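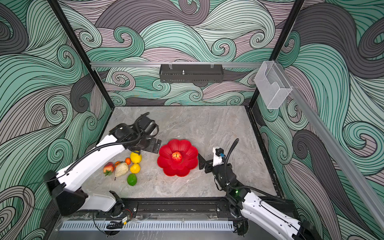 Handout 8, page 11

Setting out and estimating patterned wallcoverings

Notes by Magdolna Oláh. To be read before the February practical. The plain and textured papers covered in the previous handout are assumed knowledge and are not repeated.

Terms

Drop: a single vertical length of paper as hung, from ceiling line to skirting.

Repeat: the vertical distance between one point on the design and the next identical point. It is printed on the label. If the label is missing, measure it on the paper between two sharp details, such as the tip of a leaf or the end of a line. Do not measure between soft areas of colour.

Match: the relation between the design at the right-hand edge of one drop and the left-hand edge of the next. Three kinds are in common use.

Free match. Any drop will sit beside any other. Vertical stripes and most textures belong here. Repeat may be ignored when cutting.

Straight match. The design meets at the same height on every drop. All drops start at the same point in the repeat.

Offset match. The design meets when alternate drops are moved by a stated amount, usually half the repeat. Drops then fall into two sets, A and B, and every A hangs between two Bs. The label gives two figures, the repeat first and the offset second.

Trim allowance: extra length left at top and bottom for cutting in. In these notes it is 50 mm at each end, so 100 mm per drop.

Batch: one print run. Shade may vary between batches even where the pattern number is identical. All rolls for one wall should carry the same batch number.

Why area is a poor guide

Trade customers often divide the area of the wall by the area of the roll. The result is sound only for free match paper with few openings. It takes no account of the offcut at the foot of each roll, which is usually too short to be used as a full drop, or of the strip lost at the last edge of the wall.

The drop method replaces it in all work for this unit.

The drop method

1. Measure the width of the wall in at least two places, at skirting height and at shoulder height. Use the greater figure.

2. Divide the width by the roll width. Round up to a whole number. This is the number of drops.

3. Measure the height at both ends and in the middle. Use the greatest figure. Add the trim allowance.

4. Divide the result by the repeat and round up to a whole number of repeats. Multiply back. This is the cutting length for straight match paper.

5. Divide the roll length by the cutting length. Round down. This is the number of drops per roll. Check the last drop separately, as the final length in a roll needs only the height plus trim and need not finish on a full repeat.

6. Divide the number of drops by the drops per roll. Round up. This is the number of rolls.

Worked example

The wall is the chimney end of the Hulton teaching room, with the fireplace boarded over and treated as flat.

Width of wall: 3928 mm
Greatest height: 2416 mm
Roll: 520 mm wide, 10,050 mm long
Repeat: 640 mm, straight match

Drops: 3928 ÷ 520 = 7.55, taken as 8.

Height plus trim: 2416 + 100 = 2516 mm.

Repeats per drop: 2516 ÷ 640 = 3.93, taken as 4. Cutting length 4 × 640 = 2560 mm.

Drops per roll: 10,050 ÷ 2560 = 3.93, taken as 3.

Check on the last drop: a fourth drop would begin at 7680 mm and end at 10,196 mm. The roll is short by 146 mm. Three drops per roll stands.

Rolls: 8 ÷ 3 = 2.67, taken as 3.

By area, the same wall is 9.49 square metres and the roll 5.23 square metres, giving 1.82, taken as 2. Two rolls would yield six drops and leave the job unfinished with a quarter of the wall bare.

Note that the trim allowance may not be reduced to rescue a fourth drop. Even with no trim at all the fourth drop would end at 10,096 mm and still be short.

Offset match, same wall

Take the same roll and repeat with a 320 mm offset. If A and B drops are cut in turn from one roll, the first A runs from 0 to 2516 mm. The first B must start half a repeat out of step, at 2880 mm, and ends at 5396 mm. The next A starts at 5760 mm and ends at 8276 mm. No further full drop is available. The yield is again three, and 364 mm is lost between each pair of drops.

If one roll is kept for A and another for B, the loss between drops falls to 44 mm, apart from a single 320 mm lost at the head of the B roll. The yield on this wall is unchanged, though on lower walls it may rise by one drop per roll. Mark the back of every length in pencil with its letter and an arrow pointing up. Keerthana Sastry's sample sheets in the workshop show the marking in full.

Large and continuous designs

Designs fall into two groups for the purpose of setting out. In the first, separate motifs sit on a plain ground and a small error at the seam passes through empty paper. In the second, lines or bands run from one drop to the next without a break. Printed waves with thin outlines are of this kind. An error of 1 mm is seen at once where a fine line crosses the seam, and seen again at every line below it.

For continuous designs:

Match at eye level first and allow any stretch to run out towards the skirting.

Keep soaking time the same for each drop. Paper expands when wet, and two drops soaked for different times will not hold the same repeat over their full height.

Slide the drop into place with flat hands. Pulling from the bottom edge lengthens the repeat.

Roll the seam lightly once the paste has begun to take. Heavy pressure leaves a polished line on matt inks.
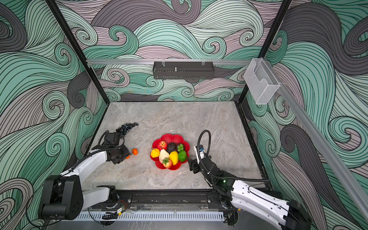 Centring and corners

On a wall with a focal point, setting out begins at the centre line. There are two choices: a seam on the centre line, or the middle of a drop on the centre line.

For the worked example, half the wall is 1964 mm.

Seam on centre: 1964 ÷ 520 = 3.78, taken as 4 drops each side, 8 in all. Each outer drop is trimmed to 404 mm.

Drop on centre: half a roll width, 260 mm, is taken from 1964 mm, leaving 1704 mm each side. 1704 ÷ 520 = 3.28, taken as 4 each side, plus the centre drop, 9 in all. Each outer drop is trimmed to 144 mm.

Both fit within three rolls. The second leaves no spare length and gives narrow strips at the corners, where any lean in the adjoining wall will show. The first is preferred here.

At an internal corner, never carry a full width round. Measure from the last edge to the corner at top, middle and foot. Add 10 mm to the greatest figure and cut the drop to that width. Hang it with the surplus turned on to the next wall, then plumb a fresh line and hang the remaining strip over the turn. A small loss of pattern is unavoidable, and should be placed in the corner furthest from the natural line of sight on entering the room.

Exercises

(a) Repeat the worked example for a repeat of 530 mm, straight match. State the cutting length and the number of rolls.

(b) Redraw the wall with a door at the left-hand end. Show which drops become short lengths, and which offcuts may be used above the door.

(c) Measure the repeat on the unlabelled Lulirex and Brostar samples. Record the match type of each.

Submit (a) and (b) on squared paper with all rounding shown. Work for (c) goes to Saturnino Bustamante at the bench.

Contact: Elsie Crabtree, course office | © Hulton School of Decorating | Back to top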